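Teaching a home arm to put shoes away: setting up the rack and recording the task

Bedano is the two-armed machine Ilona Sipos and I have been building in the shared workshop at Proltbridge. By October it could pick up blocks, so we moved on to a job from an ordinary hallway. You will need a working arm with a parallel gripper, a head camera and a way of steering the arm by hand. We use Rainer, our own control program.

1. Set up the rack

Use a rack with open rails. Push it close to a wall so it can't slide away from you, then check that the arm reaches the full length of the lower tier without the elbow touching the upper one.

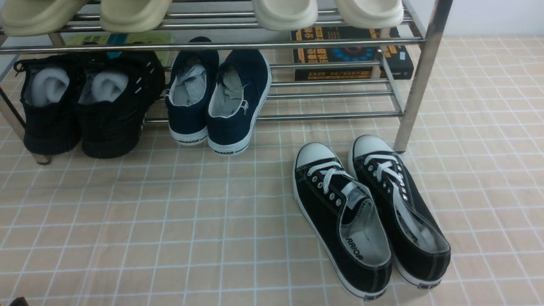

Start position matters more than we expected. Put the pair to be moved on the floor within easy reach, side by side, and leave a gap on the rack for it. Our black canvas shoes start in front of the right leg with their toes towards the rack, so the arm doesn't have to turn them. The pairs already on the lower tier have their heels facing out, and the new pair should end up the same way. Tuck loose laces inside before each run, as they catch on the rails.

2. Set the gripper

Limit the closing force first. In Rainer this is the grip value, and 700 suits canvas. Foam slides need less. Grip the heel collar from above, one finger inside the shoe and one outside, and go in no deeper than you need for a firm hold.

3. Record the runs

Move one shoe at a time. Lift it clear of the front rail, go forward, lower it, open the gripper and back out slowly. If you pull away sideways the finger drags the heel round. When the second shoe is down, bring the fingertip back beside the heel and stop there for 2 seconds before ending the recording.
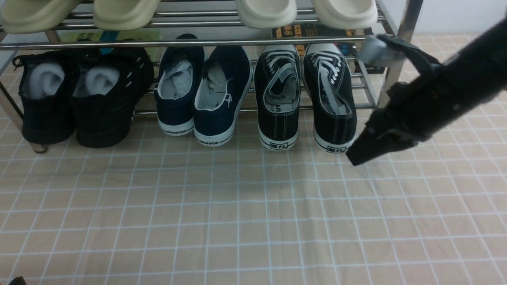 4. Check and repeat

Play back each run and delete any where a shoe tipped over. We kept 100. Thijs Smits trained on the first half one Sunday and the arm kept stopping short of the rail, so record the full set before you judge it.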